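Wrist camera policy closes the gripper too early on a wire shelf, how to debug?

Asked in: Manipulation software > Perception and control
Tags: wrist-camera, grasping, latency, imitation-learning

Purificación Lozano

Hello to all. I work on a picking task in a small lab and I have a problem which I cannot explain after two weeks.

The setup: one arm, parallel gripper with two fingers, one camera at the wrist. The robot must take a bottle from a wire shelf and put it in a bin. The policy is trained on 599 demonstrations by teleoperation. It receives the wrist image, resized to 256 x 256, and the joint positions. It gives as output a chunk of 8 actions, and we execute the full chunk before we ask for a new one. The training runs on a rented machine at Hostville, but the inference is local, on the computer beside the robot.

The approach is good in most of the trials. Then, in the last centimeters, the fingers begin to close before the bottle is between them, and the tip pushes the bottle backward. It is worse when several bottles of the same drink stand close together. With a single bottle alone on the shelf it nearly does not happen.

What I already tried:
- a lower learning rate, and training for longer
- random crop and color changes on the images
- to slow down the arm to half speed (this helped a little, but I don't understand why)

I logged the time from the camera callback to the moment when the command is sent, and the mean is 77 ms. I believed this is acceptable. Is it a perception problem or a control problem? And how can I separate the two without collecting all the data again?

Thank you in advance, and sorry for my English.

Prantl

Had the same thing. Get a depth camera. RGB only at the wrist is never going to work for bottles, the plastic reflects too much.

Comment by Purificación Lozano: Thank you, but we have tried depth before on this shelf, and the wires give many holes in the depth map. I would prefer to first understand the problem with the camera that I have.

Trolano

I think you have two problems at the same time, and the half speed test is a good hint for one of them.

First the timing. Your 77 ms begins at the camera callback, so it does not include the exposure, the transfer and the buffer of the driver. Please check the queue size of your image subscriber. In our case it was not set to one, and the policy was receiving old frames each time the computer was busy. The image showed the gripper farther from the shelf than it was in reality. To measure it, put a clock with milliseconds on a monitor, point the wrist camera at it, and compare the time in the received image with the time of the computer at reception.

Also check that the same delay exists in your demonstrations. If the recorder saved the images with the time of arrival and the joints with the time of the controller, the network has learned a pair that is shifted. This you can correct offline, you don't need to collect anything. Move the image stream by one frame, then two frames, train a small model for each one, and compare the error only on the gripper channel. The error on the whole action vector hides it, because the arm joints change slowly.

Second, the chunk. With 8 actions executed without looking again, the decision to close can be made at the beginning of the chunk, from an image where the bottle is not yet between the fingers. Keep the prediction of 8 but execute only two or three, and see if the early closing changes. It is one line in the config for most people.

For the perception part, I recommend to look at the frames exactly as the network sees them, at the moment just before the closing command.

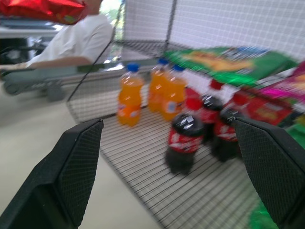
Save this frame for every failed trial and for the same number of good trials, and put them side by side at 256 x 256. With bottles of the same kind one behind the other, you should ask yourself if you can say which one is the target. If you cannot say it, the policy also cannot, and it will follow the average of what your operators did. In our data one operator always took the front bottle and another one took the bottle nearest to the right finger. We wrote a rule (front bottle first), removed the episodes which did not respect it, and trained again with less data. The result was better than before.

Blur is a second thing to look at. If the bottles are sharp in the good trials and soft in the failed ones, fix the exposure to a short value and add light, before you touch the network.

I would do it in this order: queue, shorter execution, time shift, then cleaning of the episodes.

Comment by Purificación Lozano: The queue size was ten! I have set it to one and the fingers close later now, but with the cola bottles in a group it still fails sometimes. I will make the side by side frames tomorrow morning.

Comment by Trolano: Good. Keep the old logs, you will want them for the comparison.

Pinness

I agree with Trolano about the chunk. Only one thing to add: check how your gripper command is normalized. If it is a continuous value and you send it directly to the driver, a prediction in the middle already starts to close the fingers. We put a threshold with hysteresis, so the gripper closes only after three predictions in sequence above the limit. It costs a short delay at the grasp, but for bottles which stand still this is no problem.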